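Guidance sought on internal rules for robot-assisted computer dismantling
Community Help > Workshops and Automation > Standards and Good Practice

Posted by Tayla Kingi

Our repair and recovery workshop at Plidville is preparing written rules for a robot cell which works on desktop computers. The cell opens towers, removes parts and refits them, and an operator is present throughout. Management has asked for one rule sheet covering electrical isolation, the reading of labels and the handling of cards. I should be grateful for advice on what must be recorded before the gripper is permitted to enter the case. 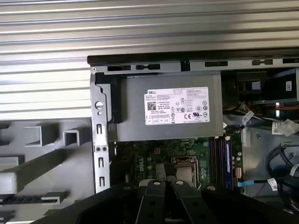
Issue 2, p. 155

The heading above is the reference for our current draft. It presently states only that "the unit shall be made safe". The supervisor considers this sufficient. I do not, as two operators may read it in two different ways.

Zhenhua Ren

The draft wording should be replaced. "Made safe" describes a result and gives the operator no instruction. At Wihongi we use the following text, which you are welcome to adapt:

The mains lead shall be removed from the unit and placed where the operator can see it. The operator shall press the power button once after removal and shall enter the time on the job sheet. The rating label on the power supply shall be read and its details copied before any part is moved. The power supply casing shall not be opened in the cell under any circumstances.

A further clause deals with loose cables. Any cable or tag lying in the path of the fingers is to be moved aside by hand, with the arm stopped and the stop button engaged. Operators will be tempted to do this while the arm is merely paused between steps. Your rules should state plainly that a pause in the program is not a stop.

Expansion cards require a clause of their own. The gripper should hold the card by its metal bracket and should not press upon components.

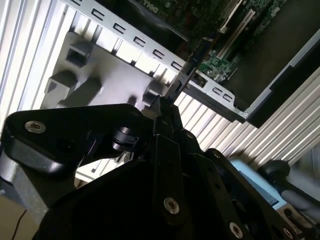

The force limit should be set for each model of case and signed for by the person who set it. Where a card meets resistance, the program should halt and call the operator. It should not try again by itself. We permitted one automatic retry until September and have since withdrawn that permission.

Job sheets are retained in number order. Ours has reached 2376, and an auditor can trace any unit from its sheet.

Angus Pomare

Agree with the above. Please also check the earthing of the bench and fixture, which is often left out.

Fletcher Cosgrove

I would add that a risk assessment for the whole cell is required before any rule sheet is issued, and that the robot supplier's manual does not take its place. The assessment should include the gripper, the fixture and the parts being handled. Sharp edges on sheet metal cases are a common omission. The rule sheet should carry an issue number and the name of the person authorised to change it, and withdrawn copies should be removed from the cell on the same day.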